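**Wanted: two people to help with a tidying arm that may never tidy anything**

Posted 13/12/2018, Opoku workshop board, Stodville

I should start by saying that I don't believe in home robots. I've owned a robot vacuum that ate a phone charger and then sat under the couch beeping about it. I have sat through more than one video where an arm folds a towel, and each time I wanted to see the clock. So when I tell you that I'm building a two-armed machine that puts things back on shelves, and that I need help, please read the rest with that in mind. I'm looking for people who would like to find out if this works and who won't be crushed if the answer is no.

The project is called Ivari. It lives partly at my house and partly on the back bench at Opoku, the shared shop on Mill Lane. It's a hobby build. There's no company behind it and there won't be one. If you are hoping to get in early on something, you are too early or too late, and I couldn't tell you which.

## What there is so far

There's a pair of arms on a rolling base. The left one is decent. The right one has a shoulder joint I've rebuilt twice, and it still droops when it's held straight out for more than a minute. The arms have grippers on the ends, and there is a second pair of the same grippers that a person holds, one in each hand.

The idea is that a person does the chore with the hand-held pair and the computer records where the grippers went and what the head camera saw. Do that enough times and the arms are supposed to pick up the habit. I've read plenty of people who say it works wonderfully. I notice they tend to have very clean tables.

I have 2,116 recordings as of this morning. I made every one of them myself, which is a problem. I'm left-handed, I'm tall, and I apparently reach for everything the same lazy way. When I went through the recordings last month I threw out 900. Most of those were tracking failures, where the computer lost one gripper or the other and the path jumped across the room. The rest were me dropping things.

With what was left, I trained it and let it try. It could put a small box on a low shelf as long as the box started where I usually start it. Move the box over by the width of a hand and the arm closed on air, lifted the air nicely, and set it down on the shelf. I have shown this to several people who called it impressive. I'd call it an expensive way of putting nothing away.
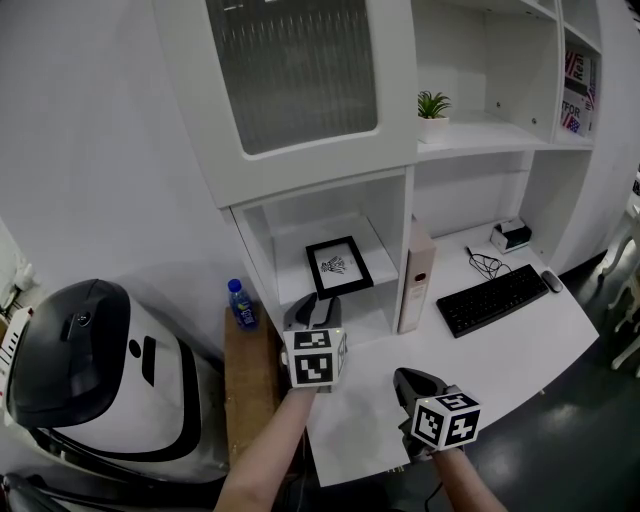 Most of the work I need done is recording, and recording is dull. You stand at a desk or a counter with a gripper in each hand, you do a small job, you put everything back the way it was, and you do it again. The software follows each gripper by the white cube with the black square patterns on it, so those faces have to stay in view, and you learn quickly that your natural way of reaching covers them up. The right-hand gripper has a thin black cable hanging down toward the floor, and you need to keep that clear of whatever is on the desk, a keyboard and mouse included. We record in ordinary furnished rooms. Shelves have a plant on them, or a framed drawing, or some books or boxes, and those stay put. If the thing can only work on a bare bench I'd like to know it early.

## The two spots

I'm looking for two people. One is mainly for recording and one is mainly for the build, though I expect you'd each do a bit of both.

**Recording.** You'd come for two hours at a stretch. I've tried longer and the last part is always junk. Your wrists get tired before the rest of you does, and tired wrists make sloppy paths. I'd especially like to hear from you if you are:

- right-handed
- shorter than me (I'm six foot three, so that's most of you)
- someone who puts things away for a living or has done so, in a library, a stockroom, a kitchen, wherever
- able to say "that one was bad, delete it" without being asked

You don't need to know anything about computers. I'd almost prefer you didn't. People who know how the learning part works start helping it. They slow down, they square everything up to the camera, they make it easy. I caught myself doing it somewhere in the first few hundred and I'm still finding those recordings.

**Build.** You should be comfortable with a soldering iron, small screws and other people's wiring. The jobs waiting right now are:

1. The right shoulder. I have a theory about the gear reduction. I've had theories before.
2. Cable routing on both hand-held grippers. Connectors work loose if they get tugged, and they get tugged all the time.
3. A stop button that a person can reach from wherever they're standing. The current one is on the back of the base, and I'm embarrassed to type that.
4. New finger pads. The ones we have grip cardboard well and glossy plastic badly.

Number 3 comes first. Until it's finished, the arms only run with me standing at the base and everybody else on the far side of the bench. Recording with the hand-held grippers is fine in the meantime, and nothing moves in those sessions except you.

## What you get

No pay. I thought about offering a little and decided it would be an insult at the rate I could manage. I'll cover your bus fare or your gas from anywhere in Stodville, and from Plondivbridge if you're out that way. Opoku has agreed that anyone working on this gets bench access for as long as they're on it, which is a real benefit if you've priced bench access lately. There's coffee. You can bring your own small project and use the tools after we finish.

You also get your name on whatever I write up, including if what I write up is that it didn't work. I plan to publish the failures with the rest. I'm tired of reading about builds where everything went right the first time.

You get a copy of your own recordings if you want them. The head camera sees your forearms and hands and whatever is in front of you. It doesn't record sound. If it ever catches your face, in a glass door for instance, tell me the time on the clock and I'll pull that recording. You can also ask me to delete all of yours at any point and I'll do it, grumbling slightly.

## What you won't get

You won't get a robot. I've had three people ask if they could take one home at the end. There's one, it weighs more than my dog, and it can't climb a step.

You won't get a reference letter claiming you worked in artificial intelligence. I'll happily write one that says you showed up, did careful work and told me when I was wrong.

I can't promise you'll see it tidy a room either. My honest guess – and I've put a lot of evenings into this – is that with better and more varied recordings it will handle a box or a book from most spots on one desk. I'd be pleased with that. My brother-in-law thinks we'll have it loading the dishwasher by summer, and he is welcome to apply.

## How long

From whenever you can start until the end of April. At that point I'll run the same test I ran last month, with the box moved to places I haven't picked myself. One of you will pick them, without telling me. If it does no better than before, I'm going to stop, sell the motors and put the workbench back to its proper use, so don't sign up expecting it to drag on for years.

One fair objection I've already had is that a few months of recordings from three people isn't enough to prove anything. It isn't. But it would tell me if varied hands help at all, and right now I'm taking that on faith from strangers on the internet.

## How to apply

Leave a note in the Ivari box by the sign-in sheet at Opoku, or catch me at the back bench most evenings. Tell me:

- which spot you want
- which hand you write with
- what hours you could come
- something you tried to build or fix that didn't work, and what you think went wrong

I care most about the last one. A few lines is plenty. Please don't send me a résumé, and if you write that you're passionate about robotics I'll assume you copied it from somewhere.

Anybody who wants to look before deciding can come and hold the grippers for a few minutes. They're heavier than people expect. Under-18s need a parent in the building, which is the shop's rule and a good one.

Dexter Pascual
Ivari, back bench, Opoku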